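Sat 2 August

Progress on the Grundatis grant, storage and tidying line. You asked for a short report this time, and after the eleven pages in spring I can see why.

The big room now has a system. Baskets go on the white shelves, like goes with like, and anything without a basket has to argue its case. The Catum baskets came out of the 3,000 you released in the first payment, and we still have 77 left, which I'm told is a surplus and should be spoken of with pride.

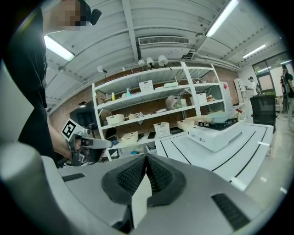 Krishnamoorthy Nair

The white unit against the pegboard is the part I'd show a visitor. Slotted baskets, a couple of beige ones, and spray bottle and yellow bottle up on the second shelf. The gray plush toy lives next to them. It has been assigned to three categories so far and has outlasted all of them.

The third shelf is still where small items go to retire. I've put it down for August, along with labels, which Tokgöz promised in one week and has now promised in four. The white table with the black diagonal lines stays where it is.

Still to spend: 40 on hooks for the pegboard. Still to decide: what "miscellaneous" means. I'd like an answer on the second payment before I order the hooks, if that can be managed.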